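Fisheye masking: black cloth next to black gripper, segmentation keeps merging them

Last updated 2024-02-22

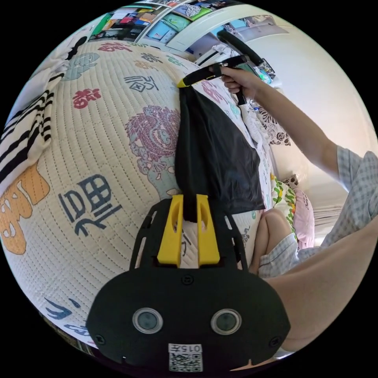
Black fabric held between two grippers over a patterned bedspread.

I'm training a cloth-handling policy and using Gritico to mask the fabric before anything goes to the planner. Light cloth is fine. With thin black fabric the mask leaks down past the yellow fingertips and swallows the side arms, or it jumps over to the second gripper at the top corner. Out of 530 clips, 62 have at least one bad stretch like that. I tried raising the confidence threshold and all I got was holes in the cloth - great. The bedspread motifs confuse it a bit too, but I can live with that. Is there a setting I'm missing, or do I need to relabel?

3 comments

Answer 1
Don't relabel yet! Your own gripper body hardly moves in its own view, so draw one static mask for it (body plus slotted side arms) and subtract it before Gritico sees anything. Leave the slots open though, you want whatever shows through them. The fingers do move, so I key those on the yellow, which is easy pickings. The second gripper is the annoying one. I ended up labeling it as its own class on 20 clips and fine-tuning, and that got rid of most of my leaks. Also check whether you're undistorting before or after masking. I had mine backwards all January and the static mask was off by a few pixels near the rim, so I kept blaming the model.

12 shares

Answer 2
just use lighter cloth

Answer 3
Agree with the static mask. I'd add that Takudis has a temporal smoothing option, and setting the window to 4 helped with the jumping for me. Go much higher and the fabric edge lags when you pull it tight. No idea if it plays nice with Gritico output, I was on Gralby at the time.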